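The gripper tracking dropouts: your questions, my answers
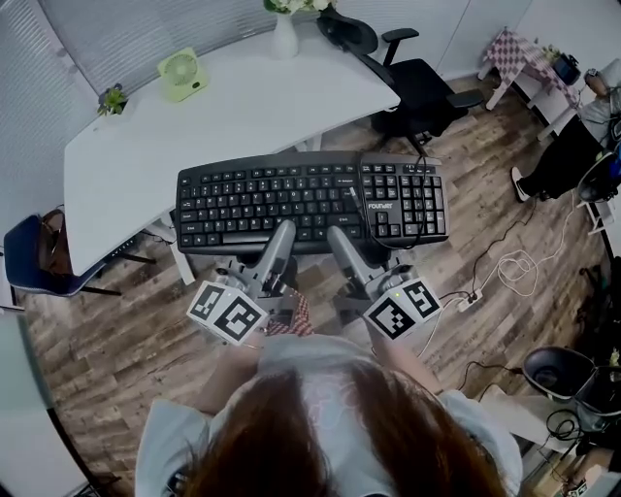 Pascual Ocampo wrote to me that he'd lost a whole morning of demos to this fault and wanted to know if it was the batteries. His logs said no, and so did mine, so I'm starting there.

Is it the batteries?

Nope. I swapped both sets on the first day, felt very pleased with myself, and had the same dropout before lunch. Low charge gives you a proper warning in the log. The fault I'm talking about gives you nothing at all, which is why it got into so many recordings!

So what went wrong?

The software works out where each hand-held gripper is by reading the square patterns on its marker cube. If it loses a cube for a moment it's meant to mark that bit as bad. Ours didn't. It quietly carried on with the last position it had, so the hand appeared to freeze in mid-air and then jump (lovely if you're teaching a robot to twitch).

How many recordings were hit?

Out of 2,000 we found 13 with a freeze long enough to matter. Keyboard tasks came off worst, as you tend to turn your wrists in and the cubes tip away.

Did anything get damaged?

A bit. The test arm at Kastville replayed one of the bad ones and came down on a key much too hard. Tormod Lunde hit the stop button and the arm was fine, but the keycap wasn't. No one was within reach of it, thank goodness.

What should I do with my old files?

Run the checker over them before you train on anything. It flags any freeze longer than 9 video frames. Please don't patch the gaps by hand, I tried and made a right mess of it.

Is it fixed now?

The silent freeze is, as of 15 July 2024. You'll still get dropouts, but now they're marked and the replay won't start on a file that has one. A smoother way of filling the gaps should follow in August if Teodor Solberg gets his tests done.

Can I turn the check off?

You can. Not with an arm plugged in, please!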